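Care and Cleaning of Small Lidded Bins
Housekeeping Procedures, Section 14

Revised 5/20/18

Purpose

This procedure covers the small bins with hinged lids that are kept on tabletops, desks and counters throughout the Khunthong building. It applies to all staff who empty, wash or replace these bins, and to anyone who keeps one at a personal workstation. Floor bins, recycling containers and the large kitchen bins are covered in separate sections.

Tabletop bins are intended for light, dry waste: pencil shavings, wrappers, tissues, labels, paper clips and similar items. Food scraps, liquids, batteries and broken glass must not be placed in them.

What you will need

A plastic basin or a deep sink
Mild dish soap
A soft sponge and an old toothbrush
Two clean cloths, one for washing and one for drying
White vinegar
Baking soda, for stains
Disposable gloves
Small liners, if the bin takes them

Do not use scouring pads or bleach. Scouring pads dull the surface, and a dull surface holds dirt. Bleach may yellow light-colored plastic over time.

Emptying

Bins are emptied at the end of each working day, whether or not they are full. Put on gloves. Open the lid fully before lifting the bin, and carry it to the larger container with one hand underneath. Do not carry a bin by its lid.

Turn the bin over and tap the bottom twice with the flat of the hand. Small pieces of paper and tape tend to stay in the corners and should be removed by hand. If a liner is used, gather it at the top, press out the air and tie it before lifting it out.

Check whether anything has been thrown away by mistake. Keys, memory cards and small screws have all been recovered from tabletop bins in this building. Found items go to Mafalda Sampaio at the front office, with a note giving the room number.

Washing

Each bin is washed every 14 days, and at once if anything wet or sticky has been put in it.

1. Fill the basin with warm water and add a small squirt of dish soap. Hot water is not needed and may warp thin plastic.

2. Wash the inside first, beginning at the bottom and working up to the rim. Give extra time to the corners.

3. Wash both sides of the lid. The underside is often dirtier than it looks.

4. Use the toothbrush along the rim and at the hinge. Brush in short strokes and do not force the bristles into the hinge.

5. Wash the outside, including the base.

6. Rinse under running water until no suds remain.

For odors, mix 200 ml of white vinegar with the same amount of water, pour it into the bin and leave it for 5 minutes before rinsing. For stains, make a paste of baking soda and water, apply it with a damp cloth and rub lightly in circles. Vinegar and baking soda should be used separately.

Drying

Shake off the excess water and wipe the bin inside and out. Stand it upright on a clean surface with the lid raised, and leave it open until the inside and the hinge are completely dry. A lid closed too early traps moisture, and the smell that results is difficult to remove. 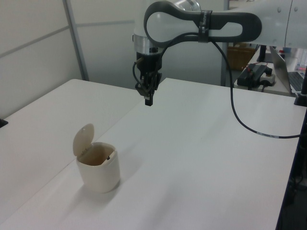
Drying time depends on the room. In the Gulel wing, where the air is humid in April, bins should be left open overnight. Do not place them on a radiator or in direct sun. A liner may be fitted only after the bin has been checked by touch, with particular attention to the rim.

Checking the hinge and lid

Once the bin is dry, open and close the lid several times. It should move freely and come down level with the rim. If the lid sticks, brush the hinge again and repeat the rinse. If it leans to one side, look for a bent or missing hinge part. Do not apply oil, which collects dust and can mark papers on the desk.

Bins with cracked walls, loose lids or sharp edges are to be taken out of use the same day. Replacement requests are made on form 38 and sent to Marloes Postma in Supplies. Please state the color and approximate size of the old bin so that a similar one can be issued.

Returning the bin

Wipe the tabletop before the bin is put back, and allow the surface to dry. Set the bin where the lid can open fully without striking a wall, shelf or monitor. Keep it away from the edge of the table and clear of cords. In shared rooms, the bin should be within reach of every seat where possible.

Spare bins are stored in the Kukix cupboard on the second floor. They must be clean and dry before storage and should not be stacked with their lids closed over liners or other contents. Record the date of washing on the sheet inside the cupboard door.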